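Lab diary, February 2020

Bag week, day whatever it is now. I said I'd keep this diary properly once the bag unpacking job started and I've already got gaps, so I'm writing this one up in the same sitting with tea and half a packet of custard creams.

Where we are: the method is learning from demonstration, two arms, everything driven by someone's hands on the leader arms while the cameras record. Then we train on the recordings and see whether the policy can open the bag and get the contents into the basket by itself. We've got 500 demonstrations from the Belkadi cell, which were done back in August with the old lights, and I'm trying to get to 1000 with the new ones. I'm nearly there and my shoulders know it.

The argument at lunch was about the wrist cameras (again). The Flandumitz people reckon you can drop them and let the fixed camera do all the work. Fewer cables, faster training, less to calibrate. I can see why they like it! Rigid objects on a flat surface, a fixed view is plenty. But a carrier bag isn't a block. Half of what matters is down inside it or on the far side of a fold, and I wanted to see for myself how bad the wrist views get before I agreed to anything. So I spent the first hour going through stills from one session and being picky about them.

Some of them are rubbish, I'll admit that. When the arm swings up, the wrist camera gets a good look at the ceiling and a swag of plastic, and what is the network meant to do with that? Same red speckle on the ceiling as on the wall, too, so it can't even tell which way is up from the colour. The grey panel is about the only landmark.

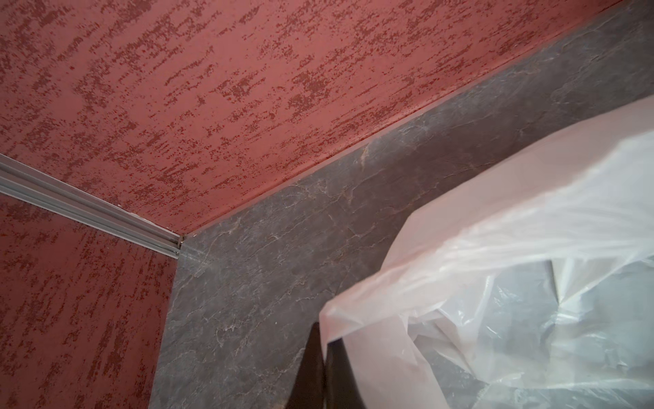

Things I changed after lunch

First, I stopped throwing those views away. I'd been trimming any stretch where the wrist camera lost the basket, and I think that was a mistake. The policy never saw what it looks like to be lost, so when it got lost it just hung there with its elbow up. I've put the trimmed bits back and started the training again from scratch. Bit painful, but the old run was only going to tell me what I knew already.

Second, I'm masking the wrist views at random during training. For each short chunk of a demonstration there's a chance that one wrist camera or the other goes blank, and the model has to get by on what's left. The idea came from an old Lalletti write-up about grasping with a broken sensor, and I've wanted an excuse to try it for ages. It's 2 lines of code. I then spent far longer than that working out why it was blanking the fixed camera as well (wrong index, my fault, moving on).

Third, I had a go at splitting the job into named stages, so that I can score each one separately: approach, get a grip on the mouth, hold it open, reach in, lift out, put down. Before this I had a single number for success, and a single number is no help at all when you want to know what's going wrong. 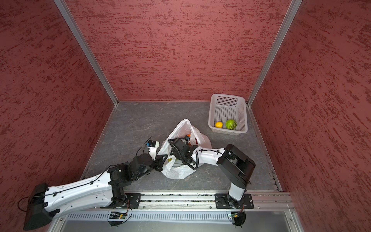
The stage I care most about is the holding open. With our old scoring, a run where the bag was held perfectly and the pick then went wrong counted exactly the same as a run where the arms never touched anything, and that's daft. The right arm's gripper is in the mouth of the bag at this point with the left one waiting at the side, and I'd call that most of the hard part done, whatever comes next. You can even make out something orange near the opening, so the fixed camera does have a target to go for. I've marked this stage with a start and an end by hand on a batch of demonstrations, and I'll train a little classifier to label the rest. If it's any good I'll stop doing it by hand, because my eyes are going square.

What I can't get from that view is depth. Is the orange thing right at the top, or is it sitting on something else? I've no idea, and I doubt the model has either. The yellowish one lower down is worse, showing through the plastic, and I bet the fixed-camera-only policy would go straight at it through the side of the bag. I'm going to test exactly that next, with the wrist views blanked all the way through, so that I've got a fair comparison for the Flandumitz lot.

And then there's the close-up, my favourite of the session. Looking down between the handles you get a slice of something red, tucked in behind the folds, and I still couldn't tell you what it is. A cap, maybe? It doesn't matter much for the policy, it only needs to know there's something there worth going after. I'd take one view like this over a whole string of ceilings.

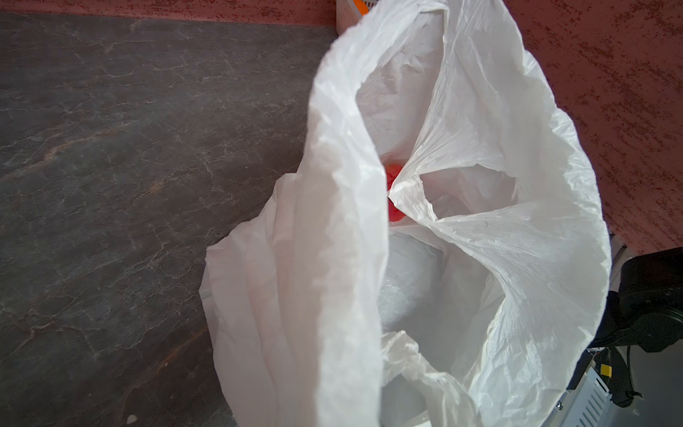 Wrist camera, looking down into the open bag.

Numbers so far, for when I've forgotten: the retrained model has done 1000 steps as I write this, so it knows nothing at all yet and the curve is a mess. I'm leaving it to run and going home. Brenditz want a progress note and I'm not sending them a wobbly curve, they can have the stage scores once the classifier's behaving.

To do: check the blanking really does leave the fixed camera alone. Label another batch of the holding open stage. Run the fixed-camera-only comparison. Buy more biscuits.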